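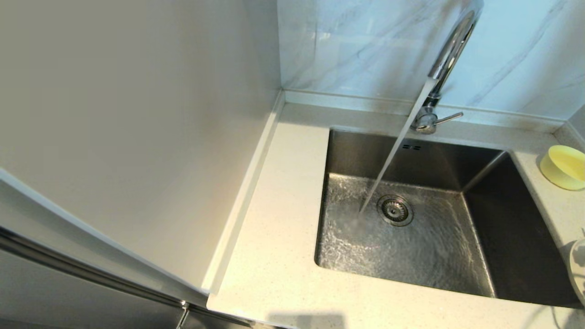

Photo: Radomir Softić / Endness

Slide 1. Hi everyone! I'm Snežana, and I get to talk about my favorite spreadsheet, the one we used to plan a dishwashing arm for the Endness kitchen. Yes, a budget talk. Stay with me, it gets good.

Slide 2. Start with the sink. Running water, a shiny steel basin, glossy tile — all of it affects what you buy. Go stand there with a tape measure before you open one catalog.

Slide 3. What we forgot the first time: spare fingertips. Cable sleeves. Splash protection. Costel's hours! (Pause, let Costel wave.) Our parts line was $713 and we had planned for $300. Ask who else has done this. Hands go up every time.

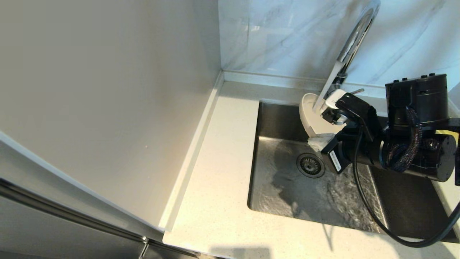

Slide 4. Bowls were the first job we priced, and I love bowls for this. They tip, they're slippery, they show you fast whether a gripper is worth the money. Ask the vendor to run YOUR bowls at YOUR sink. We put 54 trial hours in the plan and I'd fight for every one of them again.

Slide 5. Two quotes side by side, Clondero and Durik. Read the service line out loud. Delivery, training, who pays shipping on a repair. Then over to Ívar for the floor plan.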